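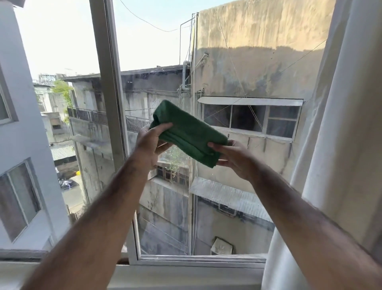 We use cookies to remember your settings. Accept | Manage
Search articles Go
Print this page | E-mail to a friend

Who Makes the Footsteps? Movie Sounds Explained

By Jericho Pascual
28 February 2026

When I was eight I thought a movie camera worked like a big ear. Whatever happened in front of it, you heard. A door shut, and the camera caught the slam. A horse trotted by, and the camera caught the clip-clop. I believed this for years, and I was pretty surprised (okay, a little annoyed) when I learned that a lot of the sounds in a movie are added later, by grown-ups stomping in sand and squeezing vegetables.

The job is called foley. You say it FOH-lee. A person who does it is a foley artist, and I got to spend a morning watching one work!

First, why bother? Think about a movie set. There's a crew standing around, maybe a fan blowing the actor's hair, maybe a truck going by outside. The microphones are mostly pointed at the actors' mouths, because you really need to hear the words. So the voices come out nice and clear, but the footsteps sound far away and mushy. The rustle of a coat might not show up at all. And if the castle wall is painted wood, it sounds like painted wood when somebody knocks on it. Not very castle-y.

Then there are cartoons. A cartoon mouse has no feet. It's a drawing! If you want pitter-patter, somebody has to pitter and somebody has to patter.

The foley artist I visited is Jerome Sison, and he works at a studio called Kinetti. He was doing an animated movie named Pevik, about a young goat who gets lost in the mountains. I had pictured a huge fancy room with a million buttons. There are plenty of buttons, but they're next door, where the recording engineer sits. Jerome's room looks more like a garage where someone keeps meaning to clean up. Shoes everywhere. Old suitcases, a rusty gate with no fence, buckets, a car door with no car. In the floor there are shallow boxes, called pits, filled with gravel, sand, dirt and so on, so he can walk on whatever the movie needs.

So how does it work? The movie plays on a big screen with the sound off, or nearly off. Jerome watches a bit of it, then watches it again. On the third time he stands by the microphone and acts along. When the goat steps, he taps. When the goat stops, he stops. It has to match almost perfectly, and if he's a tiny bit late you notice right away. I tried it and I was terrible. My goat sounded like it had six legs.

Now for the part you've been waiting for. Which things make which sounds?

Snow: cornstarch in a bag or an old pillowcase. Squeeze it and you get that squeaky crunch.

Horse hooves: two halves of a coconut shell. Yes, people really do this!

Breaking bones: celery, twisted and snapped. (Nobody gets hurt except the celery.)

Bird wings: a pair of leather gloves, flapped together.

A crackling fire: crinkly plastic wrap, scrunched up and then let go slowly near the microphone.

For the goat in Pevik, Jerome tried coconuts first and didn't like them. Too big, he said, too much like a pony. He ended up using wooden spools and wearing a mitten on one hand so the back feet sounded softer. I asked how many separate sounds he would make for the whole movie and he told me around 4000. The list for just the first part had 313 on it, and some of those were things like "goat leans on rock." I didn't know leaning had a sound. He played it for me, and it does, sort of.

Not every sound comes from foley, by the way. Big booms, rocket engines and dragon roars are usually put together on a computer by people called sound designers or sound effects editors. They might blend a lion, a vacuum cleaner and a squeaky hinge into one monster. Music is a whole other job. At the end a person called a mixer gets all of it and decides how loud each piece should be. If the goat's hooves are louder than the goat's grandmother, the mixer fixes that.

Want to try? Ask a grown-up to film you walking across a room for a few seconds. Play it with the sound turned all the way down and make new footsteps with your hands on a table. Then get silly. What if your feet were made of wet sponges? What if you were a robot, or a very heavy duck? Record the noises on a second phone or tablet and play both together. It takes a few tries to line them up, so count "three, two, one" out loud before you start.

A few words to know:

Foley: everyday sounds performed to match the picture.
Prop: any object used in a movie, or in foley, any object used to make a noise.
Sync: when the sound and the picture happen at the same time.
Mix: all the voices, music and sounds put together.

Next time I'm going to explain what the person with the clapping board is doing, and why they clap it.

Print this page | E-mail to a friend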